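About Plostitz

Welcome, and thank you for stopping by! Plostitz is a small toy and game library, and if you've never come across one before, it works very much like the library you already know, except that what goes home under your arm is a puzzle or a board game or a set of wooden animals. Families borrow for three weeks at a time, bring things back, and borrow again. We have been doing this for 18 years now, and we still get a little excited when a good box comes in.

The whole thing began with my own hall closet. I'm Ruby-Lee Ruddock, and when my children were small we had far more games than shelves, and our neighbors on Baumgartner Street had the same trouble. We started trading on the porch one July – a marble run for a farm set, a memory game for a stack of floor puzzles – and by the end of that summer there was a notebook, then a second notebook, and then my husband politely asked when he might have the porch back. We rented our first room that fall. It was the size of a generous pantry and it smelled of the bakery next door, which did no harm to our visitor numbers.

These days we look after 319 titles and lend to 252 families, some of whom were borrowers themselves when they were little (that makes me feel old and very happy at the same time). Our shelves run from first stacking cups all the way to the sort of strategy game that needs a free evening and a pot of coffee. Dinosaurs, I should say, are never in for long. If your child has their heart set on one, please put your name on the list, and we'll call you as soon as it's back.

People often ask what we do all day when the door is closed, and the answer is mostly boxes. Everything that comes back gets opened on the table, checked against the card inside the lid, wiped down and put together again. Missing pieces go on the blue slip. If you find a stray puzzle piece under your couch in March that belongs to something you returned before Christmas, bring it in! We keep the slips for years, and we've closed some very old cases that way.

After checking, the boxes are sorted into clear bins. We used to have wicker baskets, and they were lovely to look at, but you had to lift everything out to find what was at the bottom, and small hands would give up and wander off. With a see-through bin a child can spot the picture they're after from across the room. We stand the boxes upright on their edges, a bit like records in a record store, and we ask that you put them back the same way when you're done browsing. The corners of a cardboard box last a good deal longer when nothing heavy is sitting on top of them, and most of ours have to survive many trips home in the back seat of a car.

Membership is 40 dollars a year for the whole household, and grandparents count as household, wherever they live. If that's a stretch right now, come and have a quiet word with me and we'll sort something out. You may take home up to four items at once, plus one puzzle. Things do get lost and things do get chewed, and we don't charge for ordinary wear. We only ask that you tell us, so the next family isn't left with a jigsaw that has no sky.

We also take donations, gladly, as long as the set is complete or close to it and the box still closes. Please don't tape the lids – the printing comes away with the tape, and the picture is half the fun for the little ones. A rubber band does very nicely.

The library is open in the afternoons from three until six, and there's a kettle on for the grown-ups. Come in, have a look through the bins, and stay as long as you like.
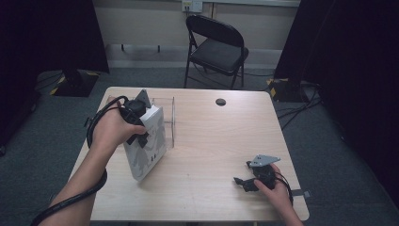 If you'd like to join, the form is at the front desk and takes a couple of minutes to fill out. You can choose your first four items the same afternoon, and your puzzle too.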